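How to Put Together a Club Night Line-Up

Booking a night of DJs is mostly scheduling. The steps below are the ones we use for Garside, our monthly party in the back room at Prastance, which holds 500.

Step 1: Book the headliner first

Agree on the set length before you talk about the fee. Two hours is a good minimum for a headliner. Get the start time in writing, along with who pays for the hotel and the cab.

Step 2: Fill in the support

Pick three support acts at most. Look for people who play slower or deeper than the headliner, and ask each one for a recent mix. Graham Hollis has opened for us since January and keeps things under 120 BPM until 11 p.m.

If two of your acts play the same records, put a different one between them.

Step 3: Write the running order

Doors at 9 p.m., opener until 11, second act until 12:30, headliner until 2:30, closer until 4. Leave no gaps. Changeovers happen while the last record is playing.

Send the running order to everyone on the bill and to the front desk, so staff can answer when people ask who is on.

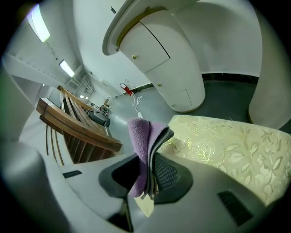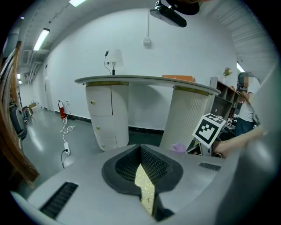 Step 4: Send the tech rider to the venue

List the decks, mixer and monitors each act needs. Vinyl players should say so early. We rent extra turntables from Jetach, and they want two weeks' notice.

Step 5: Announce

Put the full bill out at once if you can. Melati Sumampouw does our posters and needs final spellings, including capitals (Mitum is one word, capital M only). Check the proof against the contracts before it goes to print.

Tickets go on sale the same morning at 10 a.m.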